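チケット 790:Wurka ピンクTシャツ、裾の片側が寄って下がる
状態:保留(原因未確定) 分類:洗濯・仕上げ/たたみ前の形直し
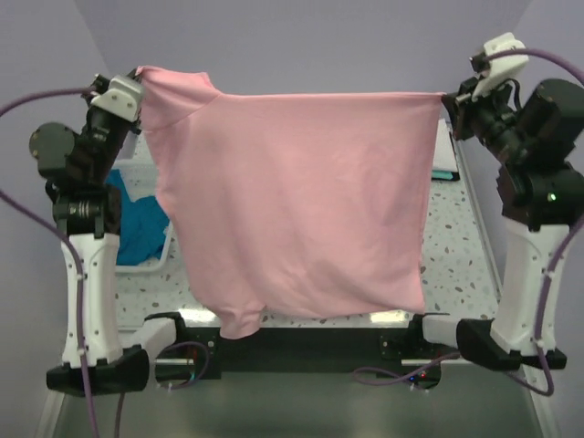 広げた状態のピンクのTシャツ。向かって左下の裾が寄り、ほかより下がっている。

■ 申告内容
Wurkaの無地Tシャツ(ピンク)をたたむ前に広げると、裾が一直線にならない。向かって左下に布が集まり、そこだけ下に出る。全体に浅いしわもあるが、しわは気にしていない。困っているのは裾で、このまま二つ折りにすると端が合わず、積んだときに角がはみ出す。
洗剤はJukoraの液体タイプ。柔軟剤は使っていない。脱水後は平干し。

■ 一次回答(Wurka窓口からの返信の要旨)
「綿素材の特性による自然な風合いです。Jukoraの柔軟剤を併用されますと改善が期待できます」

■ 記録者コメント
風合いという説明には納得しかねる。風合いなら裾全体に出るはずで、片側だけに出る理由の説明がない。柔軟剤で縫い目の位置が動くとも思えない。とはいえ試さずに否定するのも乱暴なので、下の手順に入れた。
また、写真だけで「斜行」と決めるのも早い。向かって左上の襟と肩の縫い目が折れ込んでいる。上がそうなっていれば、下の見え方も変わりうる。上の端はほぼ水平に張っているので一見まっすぐに吊れているようだが、張っている線が左右で同じ場所を通っているとは限らない。

■ 切り分け 1:上側の折れ込みを直す
手順:襟と肩の縫い目を指で起こし、左右の肩先の同じ位置を持って広げ直す。縦に軽く二回振る。裾は引っ張らない。
結果:寄りは小さくなった。下がりは残る。
所見:見た目の一部は持ち方の影響と考えてよさそう。ただし全部ではない。窓口の回答では持ち方に一言も触れていなかったが、最初に聞くべきなのはここだったのでは。

■ 切り分け 2:平置きで測る
手順:台に置き、手のひらで中心から外へならす。脇の縫い目を左右とも台の縁と平行にそろえ、脇の下から裾までを測る。
結果:裾が下がる側のほうが長い。ただし測るたびに値が動く。ならす力を少し変えるだけで差が縮んだり開いたりするため、数値は記録に残さないことにした。
所見:「長い」までは言える。「何ミリ長い」は信用しない。過去のチケットには小数点つきで差を書いているものがあるが、同じ布を測り直したら同じ数字になるのか疑わしい。

■ 切り分け 3:柔軟剤
手順:Jukoraの柔軟剤を規定量入れ、ほかの条件は変えずに洗う。水温は25度。干し方も同じ平干し。
結果:手触りは変わった。裾は変わらない。
所見:予想どおり。一回では足りないと言われそうだが、では何回なら足りるのかと問い合わせたところ、「お好みで」という返事だった。回答になっていない。

■ 切り分け 4:裾の縫い目
手順:Evierの当て布をのせ、中温のスチームを裾に当てる。滑らせず、上から押さえて離す。冷めるまで動かさない。
結果:寄っていた部分の表側は平らになった。裏返すと、縫い代に小さなたるみがある。たるみの位置は寄りの位置と一致。
所見:今のところ一番ましな手がかり。縫うときに布が送られすぎたか、洗濯で縫い糸だけが縮んだか。どちらなのかは新品の状態を見ていないので判断できない。

■ 問い合わせ先の追加
縫製に詳しいMichailidis(直し店)に電話で相談。水曜の午後に折り返しあり。要点は次のとおり。
・片側だけの寄りは、縫い始めと縫い終わりが重なるあたりに出やすい
・脇の縫い目が前へ回ってきているなら生地のねじれも疑う
・ほどいて縫い直せば直るが、洗えばまた出ることもある
最後の一点を先に言ってくれたのは好感が持てる。ただし現物を見ての話ではないので、これも参考どまり。

■ 過去の事例との照合
チケット19:白の長袖、両側の裾が波打つ。乾燥機の使用をやめて解決とあるが、同じ日に洗剤も替えている。どちらが効いたのか分からない。
チケット21:紺のTシャツ、裾の片側下がり。症状は近い。「様子見で改善」として閉じてあるが、改善の確認方法が書かれていない。着なくなっただけの可能性もある。
いずれも本件の根拠には使わない。

■ 当面のたたみ方(回避策)
原因が決まるまで、裾を基準にしない。
1. 前身頃を下にして置き、襟ぐりの中心と両肩をそろえる。
2. 脇を片方ずつ背中側へ折る。脇の線がゆがんでいても、肩からの幅を優先する。
3. 裾の下がった部分は、先に内側へ少し折り込んでから全体を上へ折る。
4. 裏返し、表から手で押さえる。
これで角は出なくなる。中で裾が一重多くなるぶん厚みが出るので、高く積むと上のものが傾く。引き出しに立てて入れるなら支障なし。
なお、濡れているうちに裾を引いて合わせる方法を勧める記事をよく見かけるが、短い側を伸ばしているだけで、次の洗濯でどうなるかまで書いたものは見つからなかった。採用しない。

■ 未解決
・脇の縫い目が前へ回っているかどうか。平置きの際に確認し忘れた。次の洗濯後に見る。
・同じ型の別の色で再現するか。Wurkaに在庫の確認を依頼したが、返答は柔軟剤の案内の再送だった。
・縫い直しに出すかどうか。Michailidisの見積もり待ち。

■ 処置
窓口側の提案は「解決済み」だったが、同意していない。保留のまま継続。

関連するチケット
・襟ぐりが伸びて肩の縫い目が前に落ちる
・平干しネットの跡が背中に残る
・Evierの当て布でテカリが出た場合
・Jukora液体洗剤、すすぎ一回で足りるか
・たたんだTシャツが引き出しの中で崩れる

最終更新:5月
お問い合わせ | © 洗濯・仕上げ相談記録 | ページの先頭へ戻る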